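3.2 Collecting demonstrations by hand and by remote control

Every task in our study was taught in two ways. In the first, which we call hand guiding, the demonstrator takes hold of the arm just behind the wrist and moves it through the task with the motors set to a light, gravity-balanced mode. In the second, the demonstrator sits at a matched pair of smaller leader arms and the workspace arms follow. Both routes write the same kind of record: joint positions, gripper opening, and video from every camera, all on one clock. A policy trained on one set can therefore be trained on the other with no change to the code, and that made the comparison a real pleasure to run.

We started with food handling. Donuts are wonderful teachers! They are soft, they come in slightly different sizes, and frosting punishes a careless grip in a way a plastic block never will. The demonstrator's job was to pick one up from the table or a plate and set it down on another plate without turning it over. Frosted and sprinkled donuts were mixed freely with plain ones, and we asked demonstrators to leave the crumbs alone between episodes so that the policy would see a table in ordinary use.
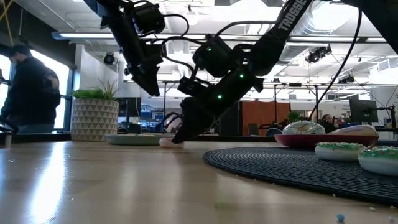
Hand guiding was quicker to learn. Most demonstrators produced a usable episode on their first or second try, and Murdo Semple, who had never touched the system before, was working at full speed within 11 minutes. The trouble showed up later, in the video. A hand on the wrist often blocks the fixed camera at the very moment the fingers close, and the trained policy then has to act on views it never saw in training. We tried masking the demonstrator's hand and it helped a little, but the masked episodes still gave hesitant grasps.

Remote control took longer to get comfortable with. There is no feel of the object through the leader arms, so people learn to read contact from what they can see: a donut that shifts a touch, a finger that stops moving while the leader keeps closing. Neville Haworth suggested showing the wrist view on a screen next to the leader arms, and this one change did more for demonstration quality than anything else we tried. Demonstrators began to slow down near contact without being told to, and their final approach paths became much more alike.

We collected 300 remote-control episodes and 100 hand-guided episodes for the main comparison. Each demonstrator worked in blocks and swapped methods between blocks, so that practice on the task itself would not favor either one. Episodes were thrown out only if an arm faulted or a camera stream dropped. Clumsy but complete episodes stayed in, including those where the demonstrator missed, backed off and tried again. We are very fond of these recoveries - they are the only place the policy can learn what to do after a miss.

The second family of tasks involved bowls and brushes. Light bowls slide when pushed, and a brush has a working end that bends and a handle that has to be held at a sensible angle. The wrist camera matters even more here, as the fingers and the near part of the bowl share the same small patch of the view and the brush can come in from the side very quickly.
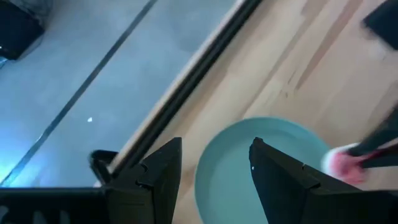

Figure 3. Wrist camera view with a light teal bowl between the gripper fingers and a pink brush at right. Motion blur is visible on the bristles.

Blur like that in Figure 3 turned up often in the brush episodes, and at first we planned to filter it out. We are glad we didn't. Policies trained with the blurred images kept in were steadier during fast strokes, and when we removed them the arm tended to pause partway through a stroke. Our guess is that blur carries a rough cue for speed, though we have not tested this directly.

All episodes were stored in the Korkum format and checked with the Jendico replay tool, which drives the arms back through a recorded path on a clear table. Replay caught timing errors that plots of the joint data had hidden from us. In almost 5 percent of the early episodes the gripper signal lagged behind the arm, enough to close on air. The logging code was fixed on 7/8/23 and the affected episodes were recorded again before any of the training runs in Section 4.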